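How to record a two-person cooking show at home

Bindance started as a kitchen chat show with one guest, one hob and whatever we had in the fridge. This page covers how we record an episode now. It assumes you have a phone that shoots decent video, a second phone or camera, and a kitchen you can shut the door on.

Choosing the dish

Pick something with a quiet stretch in the middle. Braises, risotto and anything that needs resting are good. Deep frying is bad, as the noise covers the talking and you can't look away from the pan. Cook the dish once on your own the week before and write down the time at each stage. Our mushroom risotto uses 600 ml of stock, and the guest gets the job of ladling it in. People talk more freely when their hands are busy.

Ask about allergies when you book the guest. Ask again on the morning.

Setting up the kitchen

Switch off the extractor fan, the dishwasher and the radio. If the fridge hums, unplug it while you record and put your car keys inside it, so you can't leave without plugging it back in.

Weigh everything into bowls beforehand. Keep the labels out of shot unless you have agreed something with the maker. Wipe down the worktop and put a damp cloth under the chopping board.
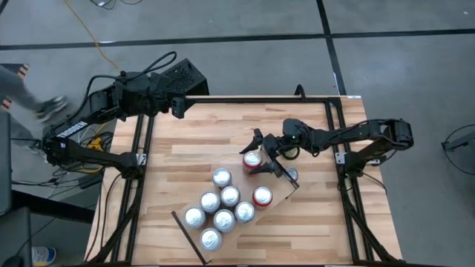 Put the main camera at chest height, opposite the hob, wide enough to hold both of you. The second one looks down at the board. Lock the exposure on both, or the picture will pulse each time somebody lifts a lid.

Sound

Use clip-on microphones, one each, fixed to the collar and not the apron. Aprons rustle. We use a pair of Monari clips into a Paju recorder, but any basic set will do. Record a minute of the empty room first. Clap once when both cameras are running so you can line up the tracks later.

The conversation

Write 2 opening questions and a short list of topics. Save the best topic for the quiet stretch. If the guest is telling a good story and the onions are catching, move the pan off the heat and let them finish.

Taste the food together at the end, sitting down. Leave the cameras running through the first few mouthfuls.

Editing

Episode 61 came in with far too much chopping, and viewers told us so. Show the first few cuts of each vegetable and skip the rest. Keep the laughs, even the ones that run over an instruction, and put the missed step in a caption.

Upload the recipe as text alongside the video. Ours go on the Prarnau page, with the oven temperature in both Celsius and gas mark.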